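Sleeping through the hot nights

We have had eleven nights now where the house simply refused to cool down, and I have been lying there at two in the morning thinking about my grandmother's sleepout at Bramwell. It was a closed-in verandah really, louvres down one side and flywire down the other, and all of us cousins were put out there in a row from Boxing Day until school went back. I don't remember ever being too hot, though Mum assures me we whinged about it constantly!

Anyway, it got me fiddling with our own bedroom, which faces west (thank you, whoever built this place) and holds the heat like a brick oven. The first thing I did was pack away the doona, which should have happened in November. Then I went through the linen cupboard and pulled out anything with polyester in it. My neighbour Ariel Quiambao swears by plain cotton washed so many times you can nearly read through it, and I've come around to her way of thinking. I did look at a linen set in Clivwood while I was in for the groceries, but it was $329 and I put it back on the shelf very gently. 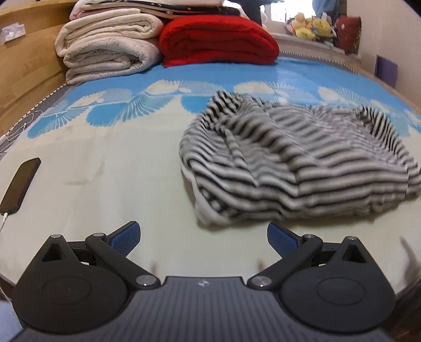 Fitted sheet on, and the blue patterned part is my favourite.

The other change is the windows. I used to throw everything open the minute I got home, and all that did was let the afternoon in. Now the blinds come down before breakfast and stay down, and I wait for the southerly, if there is one, before I open up both ends of the hallway. Some nights it arrives at nine and some nights it doesn't bother.

I've also moved the pedestal fan so it blows across the foot of the bed, and I have a cool shower last thing, hair and all. Florante Samonte down at the library told me to put a damp flannel in the fridge for the back of the neck, and oh, that is lovely. February is usually worse than this, so if you have any tricks from your own nan's place please pop them in the comments. I'm off to pull the blinds down.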